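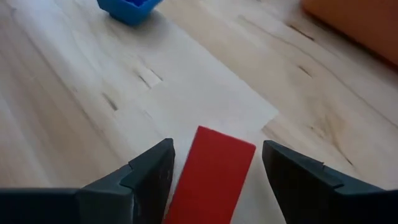 THREAD · Floors & finishes

1/ Notes on seasonal gapping in solid board floors, from a winter of logging my own. Pale boards, matte finish, laid at Stundwood nine years ago. Posting mainly for people who have been told to fill their gaps in January.

2/ Wood takes up and gives off moisture until it matches the air around it. The figure that matters is equilibrium moisture content. At 20 degrees and 50 per cent relative humidity it sits near nine per cent. At 30 per cent humidity it's closer to six.

3/ Movement along the grain is small enough to ignore. Across the grain it is not. Flat-sawn boards move about twice as much as quarter-sawn ones of the same species. Check the end grain on an offcut if you still have one.

4/ Method: feeler gauges, same marked spots, same time of day (7 am, before the heating comes up). Hygrometer at skirting height. A unit on the bookshelf read 5 points lower than the one near the floor, so I stopped using it.

5/ I ended the season with 1447 humidity readings and 77 gap measurements. The humidity logger runs itself. The gaps are done on hands and knees, hence the difference.

6/ Widest gap in autumn: 0.3 mm. Widest in late winter: 1.1 mm. Same joint both times, one board in from the hearth. The joints under the rug barely moved.

7/ Knots: grain swirls around them, so a board with a large one can cup or twist locally. Small tight knots are mostly a matter of looks. Short surface checks near a knot are common in softwood and I leave them alone unless they catch a sock.

8/ On filler. Hard filler put in at the widest point has nowhere to go when the boards swell. It crushes the edges or gets pushed up as a ridge. Dirk Dijkstra sent me photos of a hallway where both had happened.

9/ If the draught bothers you, use rope or cork strip, fitted loosely. Measure at the end of summer as well before deciding the gap is permanent.

10/ Humidifier: set to 40 per cent, no higher, in a cold climate. Past that I got condensation on the bedroom windows, and a wet sill is a worse problem than a 1 mm gap.

11/ Correction to 6, Els Van Hecke asked: the gauge set goes up in 0.05 mm steps, so read those figures with that in mind. Spreadsheet has the raw values, row 643 is a typo and should be ignored.

12/ Next set of readings once the heating is off. I'll add them under this post.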